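Eight Dell towers came to us from the Nellard office in January, and this is one of them with the side off. Raimo Salminen wants them stripped and sorted before they go on to Dunden. Pictures first, price list later.

## The board

Green Dell motherboard, finned heatsink, memory slots in black. We're leaving the heatsink on until the new paste arrives.

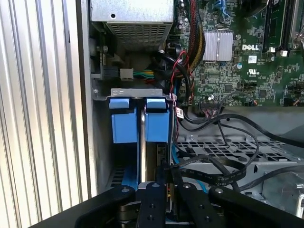 Boards are tested before anything gets unplugged, and the result goes on a paper tag.

## Cabling

Blue SATA, a flat black ribbon and a pair of grey braided cables, all crossing the middle of the case.

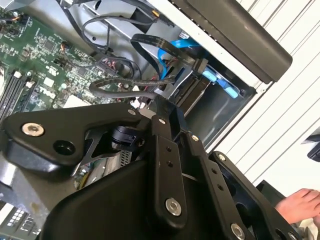 Cables stay with their own tower – mixing them cost us a whole afternoon last time.

## Drive cage

Blue rails on the sides, blue tabs across the top, and a spare slot to the left.

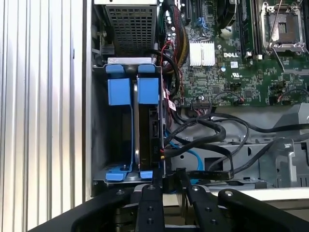 ## Carrier and power supply

The tabs are the bit to squeeze. Drives over 1000 GB get wiped and kept, and the rest are shredded at Urnier.

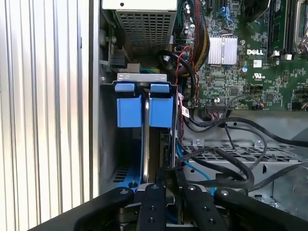 Zanele Steyn asked whether the carriers could be sold separately. She has two towers at home missing theirs, and would pay postage.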